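Tuvuno – Seguimiento de incidencias
Proyecto: Nirnow (manipulación bimanual en simulación)
Estado: abierta, pendiente de validación
Última actualización: 3 de enero de 2026

Síntoma
Al entrenar la política de agarre con el método de remuestreo de contactos, la tasa de éxito con el volante se queda en cero a partir del episodio 973. Con los demás objetos la curva es normal. Reproducido con 2 semillas en el nodo de Skendgate. En la rama de noviembre no pasaba.

Comprobaciones
Primero se descartó la malla de colisión. El aro y los radios se exportaron otra vez y el resultado es el mismo. Tampoco influye la fricción de los dedos – se probó con el valor por defecto y con el doble.

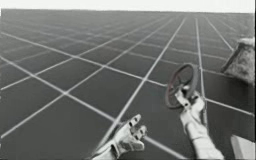 El registro de contactos sí da una pista. La recompensa exige contacto de las dos manos con el aro, y el remuestreo descarta todos los estados en los que solo toca una. Esos estados intermedios desaparecen del búfer y la política deja de ver la transición de una mano a dos.

Cambio aplicado
Se añadió un peso mínimo para los estados con contacto de una sola mano. El resto de la configuración no se ha tocado. Lanzados 8 entrenamientos cortos; en casi 2 horas la curva del volante vuelve a subir, aunque con más varianza que en la rama anterior.

Pendiente
- Repetir con el presupuesto completo de episodios.
- Comparar con la línea base Van Dusen, que no remuestrea.
- Revisar si el peso mínimo perjudica a los objetos pequeños.
- Anotar el parámetro nuevo en el fichero de configuración – ahora mismo está fijado en el código.

No fusionar la rama hasta tener la comparación con la línea base.

3 comentarios · Compartir
Utilizamos cookies para recordar su sesión. Aceptar | Configurar
© Tuvuno · Contacto · Volver arriba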